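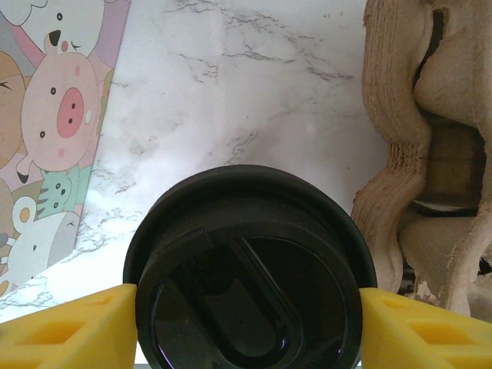 Travel mug lids: slider or screw?

condivlow, 22 June 2022
Mine is the black plastic one with the raised slider tab on a recessed top. Do you take the slider out to wash it?

Meirion Wynne
Every time. Old coffee gets under there.

tillman106
Disagree. A soak in hot water does it. Pull the tab too often and it goes slack.

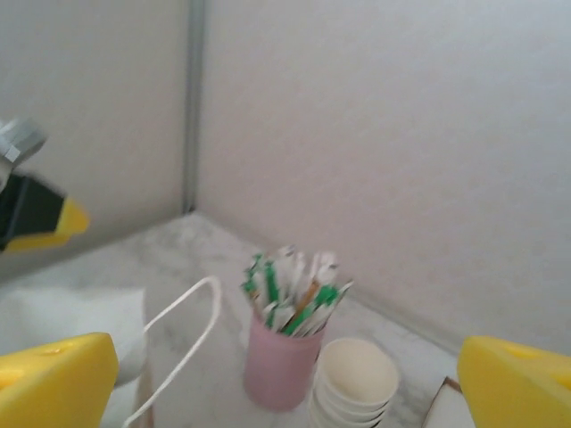
Re: marble-look worktops

fellero
I'd worry more about the top. Pale with grey veins hides coffee rings until they've set.

Meirion Wynne
Mine wipes clean. Still taking the slider out, though.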